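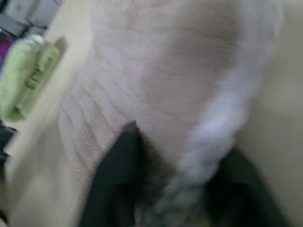

Re: [jatness-council-watch] Boundary changes, has anyone read the papers?

Hello all,

On Tuesday, June 2, 2020 at 21:14, a list member wrote:

> I see the district wants to move Guneleck out of Ross ward and in with Villutar. Has anyone read the papers? Is it worth writing in, or has it all been decided already? I'd like to know before I spend an evening on it.

I have read them, all 60 pages, and I enjoyed it far more than I expected to! Please do write in. The final vote isn't until the autumn and the officers say plainly that the Guneleck line is the part they are least sure of.

The short version is that Ross ward has grown by 1,000 voters since the last review (mostly the new houses behind the station) and still has two councillors. Villutar also has two and hardly any growth. Moving Guneleck evens up the numbers nicely, but it puts the village in with a town it has no direct bus to, and the parish council there would be dealing with a whole new set of people over the flood bank. That was argued over for an hour in February and the minutes are well worth a look, especially the bit about the school catchment.

There's a second option in the appendix which I think has been badly overlooked. It keeps Guneleck where it is and moves the streets north of the canal instead. The numbers come out nearly as even, and those streets already use the Villutar surgery and library. I'm really taken with it!

If you write, say where you live and where you go for shops, school, doctor and so on. They ask for exactly that on page one. A few lines by email is fine, you don't need the form (the form is dreadful).

I can send the appendix to anyone who can't get it to open, just reply to me off list. I've also marked up the map with both lines on it, though my green and blue have come out rather alike.

Best wishes from a very keen Ross ward resident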